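Glove data vs teleop for grasp training – does the cube pose actualy hold up?

Rizwan Qureshi
Trying to reproduce the result in the Minine write-up, where they train a grasp policy on human hand recordings only, no teleop at all. Our set so far is 2,767 grasps, household stuff. Finger angles from the glove look clean. Wrist pose comes from the marker cube on the back of the hand and that's where I'm stuck – it jumps by a few degrees whenever the hand turns and a different face takes over. Policy gets 82 per cent on bottles and much worse on anything flat or soft. Is that the pose jumps, or is hand-only data just bad for cloth? Table setup below, fixed camera, same for every session.
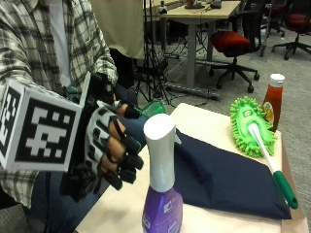 Right hand with glove and cube, spray bottle in front, duster on the navy pouch.

Already tried a median filter. Helped a bit, made quick reaches laggy.

Eftychia Antoniadis
Two seperate problems I think. The jump first. You're probably solving each face on its own and picking the best one. Don't. Measure where the faces sit relative to each other once, then solve for the whole cube using every corner you can see. With two faces in view the flips mostly go away. With one face nearly square on to the camera it can still flip, so carry the last pose forward as the starting guess. We did this at Grurton in January and dropped the filter altogether.

Flat things – check your labels before blaming the method. When do you mark the grasp as started? We used finger closure, fine for a bottle, hopeless for a pouch where the fingers slide along the table first. Relabelled 30 clips by hand and it was obvious. Also hold some objects out completely. 82 on bottles it has seen doesn't say much.

Shamim Mughal
just use teleop, glove stuff never transfers

Ese Idahosa
Disagree with Shamim, it does transfer, but you need a little robot data on top. Spahić method was hand data first then roughly 20 robot demos per object type. Cloth went from useless to ok for us. Not great. Also check glove and camera clocks against each other, ours drifted over a long session and it looked exactly like bad pose.

Contact the moderators | © 2021 Prastberg Community Help | Back to top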